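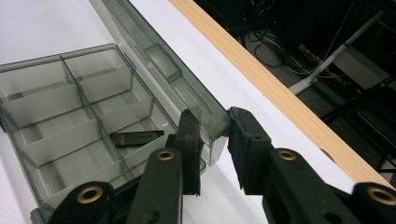

Section 4. Sorting small parts with the hand-held gripper

Read this section before the first shift on which parts are sorted with the gripper. It replaces the one-page sheet that came with the Mivside kit, which told people how to charge the tool and very little else.

Who this section is for

Bench staff at the Fornton site who will record sorting work with the gripper, and the shift leads who plan their hours. The recordings go to Mommont, where they are used to train the arm planned for bench 2. The sales material says the arm will "free staff for higher-value tasks." As of February no such tasks have been written into anyone's job description, so this guide makes no claims about them.

4.1 Setting up the bench

1. Clear the tabletop of paperwork, drinks and loose hardware.

2. Set one compartment organizer on the table and open the lid all the way. A half-open lid swings back when it is bumped.

3. Turn the organizer so that you can reach both rows without crossing your arms. It doesn't have to be square to the table edge.

4. Check that cables on the floor are clear of your feet and your chair.

5. Look over both finger pads. Light wear is acceptable. Replace a pad if it wobbles on its linkage or if parts slide out of a firm grip.

Note: See-through plastic is hard on this system. Cell walls overlap when viewed at a slant, and the vendor's claim that the software "handles transparent bins" has not held up in our own trials. Dark parts on a pale compartment floor have given us the least trouble. Start with those.

4.2 Recording a pick

1. Start the recording and wait for the tone.

2. Bring the open fingers in over the near wall of the compartment.

3. Close on the part slowly. If it tips or slides, let go and try again. Leave the failed try in the recording.

4. Lift straight up until the part clears the dividers, then move it to its new cell.

5. Open the fingers, back away, and stop the recording.

Caution: Keep your free hand away from the finger linkages while the tool is closing. They pinch.

Caution: Do not pry at a stuck lid or divider with the fingers. Put the tool down and use your hand.

4.3 Pace and breaks

The project plan calls for 2073 usable picks. It doesn't say how that figure was reached, and we have asked. Treat it as a total for the site. It is not a personal target and may not be posted as one.

- Hold the tool for no more than 20 minutes at a stretch, then change to other work.

- A pick with the gripper takes longer than the same pick by hand. Shift leads must take recording hours out of the normal parts count for that shift.

- Discarded recordings don't count against the person who made them. In the first batch almost 82 were thrown out, most of them for reasons on the software side.

4.4 What changes at your bench

Your sorting duties stay as they are while recording is under way. After the arm is installed, someone will still have to fill the organizers, fetch dropped parts and restart the arm when it stops - work that didn't appear in the savings estimate prepared by Grabowska. Write down the time you spend on it from the first day, using the form in Section 7. Without those entries, the only hours on record will be the ones the arm is said to save.

Recordings may not be used to compare one worker's speed with another's. If you are shown a chart that does so, keep a copy and report it to your shift lead and your staff representative.

4.5 Putting the kit away

1. Empty the organizer or close the lid on it.

2. Wipe the finger pads with a dry cloth.

3. Place the gripper on its charger with the fingers open.

4. Enter any worn or damaged parts in the bench log.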